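Kukholm Community Forum > Emergency Planning > Flood drill debrief, what did we learn?

ridwan_osman
4 January 2023
Well, that was brilliant! 47 people turned out for the December drill, in sleet, and the rest centre at Hernach Hall was open well before the tea urn was. Full notes are going up this week, but I wanted to get people talking while it's fresh. My favourite bit was the phone tree, which reached 300 households before lunch!
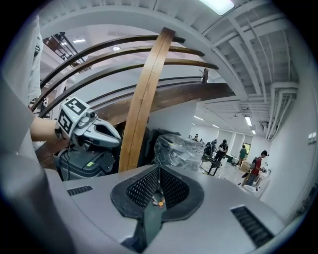

Does the phone tree cover Kravets Lane?
From this month it does, as far as the old mill. Houses past the mill are still on the Evex valley list.

millpond_jen
Loved it, but the sandbag collection point was in the wrong place again. If the beck comes up, the car park goes first. We said this last time.

ridwan_osman
Fair point, Jen, and it's in the notes! I do think the car park works for the first couple of hours though. Lorries can turn there, and you can't say that of the school.

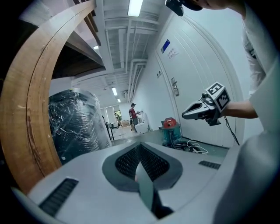
I'd happily try the school for the spring drill and see how we get on. If the loading goes well I'll eat my words (and buy the cakes).

V Romaniuk
Sorry, I'm with Jen. The car park was under water by breakfast in the last real one. Trying the school in spring is fine, but the plan should change now. Otherwise good fun, and the radio team were superb.

tansy88
Can we talk about the leaflet? My neighbour thought the drill was a real warning.

ridwan_osman
Oh no, poor thing! Volodymyr has redrafted it with DRILL in huge letters on both sides. I've pasted his opening below, please pick holes in it.
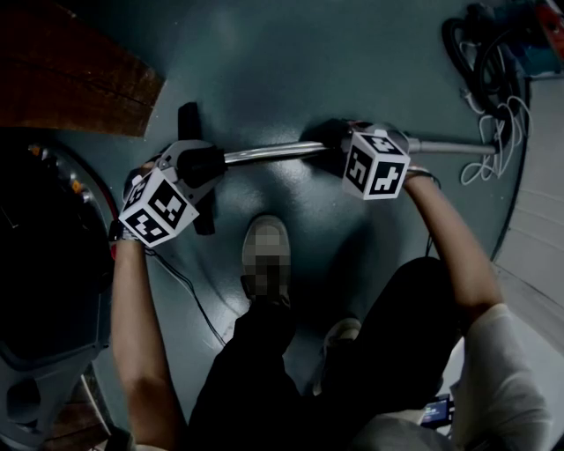 2 min read

When the siren sounds in a drill, you don't need to leave home. Check your grab bag, find your torch and wait for your street contact to ring.

tansy88
Much better. Could the street contact's number go on the front?

V Romaniuk
Will do, there's room under the map.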